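Open day at the Grirley paper mill, 16 April 2024

Notes typed up on the train home, so forgive the state of them. Wanted to get it down before I forgot which building was which.

Got to Grirley late. The bus from Dretska stops at the bottom of the hill now and not at the gate like the old leaflet says, so add a good walk, uphill, in wind. Ona Mockus had saved me a place in the second tour group. Bless her. Coffee was already gone.

Tour starts in the rag room. They still buy in cotton offcuts for the heavy writing paper — shirt collars, bedsheets, hospital linen — and everything gets sorted by hand for buttons and zippers before it goes to the cutter. Smell is like a damp closet. Margus Venckus led us through and talks very fast, even faster than I write, so there are gaps in my notes here. Something about linen being better but costing too much since the Joren supplier closed.

Then the beaters. Two of them, big oval tubs with a roller, and only the older one running. LOUD. You feel it in your teeth. Rags go round in water for most of a day until you can't tell they were ever cloth. Margus passed round a jar of the finished pulp and let us shake it up against the light. No lumps means it's ready. That's the whole test! They do have a proper meter for it but he says the jar gets there first.

The vat was what I came for. One man, one mold, dip and lift and a little shake side to side and then front to back, and there's a sheet. Looks like nothing. Then they let you try. Mine came out thick on one side and with a hole near the corner, which I'm told is a "vatman's tear" and comes from a drip off your own hand. Ona's was better. Ona's is always better.

They make 400 sheets on a good day in the handmade shop. The machine side does that in no time but it's a different kind of paper and they're a bit sniffy about it.

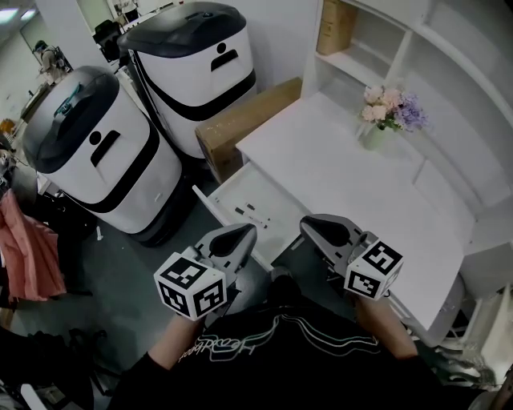 Povilas Pētersons wrote back after I sent round the first half of this, and I'll put it in as is: You've got the shake the wrong way round. Front to back first, then side to side, or the fibers all lie one way and the sheet tears like newsprint. I did it wrong for a whole winter. Also they had the second beater going when I went in June, and it was worth seeing, so do ask them about it if you go again.

OK so maybe I have the shake wrong. I'm leaving it, you've been warned.

Next the press and the drying loft. Wet sheets go between felts, the whole stack gets squeezed, and then up 4 flights to the loft where they hang over ropes like laundry. Cow hair ropes, or used to be, these days something else that doesn't stain. Wooden shutters all down both sides and they open and close them depending on the weather. Too dry and the sheets curl, too damp and you get spots. Baiba Juška looks after the loft and she'd shut the whole west side before we came up because of the wind. Lovely light up there anyway. Could of stayed an hour. Got maybe ten minutes.

Sizing after that — gelatin, warm, smells like soup — and then dried all over again. I hadn't known paper got dried twice. Unsized paper drinks ink, they had a scrap of each and a dip pen so you could see it spread.

Sorting room last. Every sheet looked at on both sides, good ones in one pile, seconds in another, really bad ones back to the beater. My sheet would of gone back to the beater.

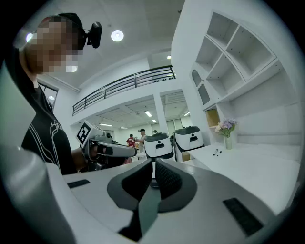 The shop is by the exit, naturally, and the seconds are the thing to buy. Roughly 101 sheets in the bundle I picked up, mixed sizes, most of them with faults I can't even find. Much cheaper than firsts and you can write on them just fine. There's also a watermark sampler in a card folder with the old Ots mark in it, the heron. Didn't buy it. Regret it already.

Quick practical bits
Tour is long, wear flat shoes, floor by the vats is wet the whole way.
Sleeves you can push up.
No lift to the loft. Ask at the desk, they have a short film of it for anyone who can't do the stairs.
Lunch: soup and bread in the old boiler house, good, line was slow.
Last bus back to Dretska goes earlier than you'd think, check the board at the stop when you arrive.

Aivar Tamošiūnaitė is putting a list together for the next one, group rate if enough of us go. Tell him by the end of the month. I'm in, and I'm getting that sampler.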